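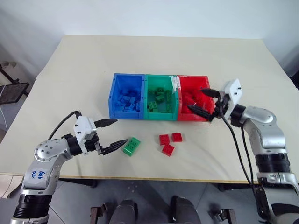 4.2 Transfers Between Punport Airport and the City

Punport Airport is connected to the city center by the Flullance shuttle, which departs from the arrivals level every 50 minutes. Passengers must sort their belongings before screening, and keeping items of one kind together, like the blue toy bricks in the blue bin, shortens the inspection.

1. Collect checked baggage and proceed to Exit 2.
2. Purchase a ticket at the Mirer counter. Route 760 serves the center – Route 749 serves the ferry terminal.
3. Present the ticket to the driver when boarding.

Note: Route 749 does not operate in November.

Caution: Do not leave baggage unattended at the stop.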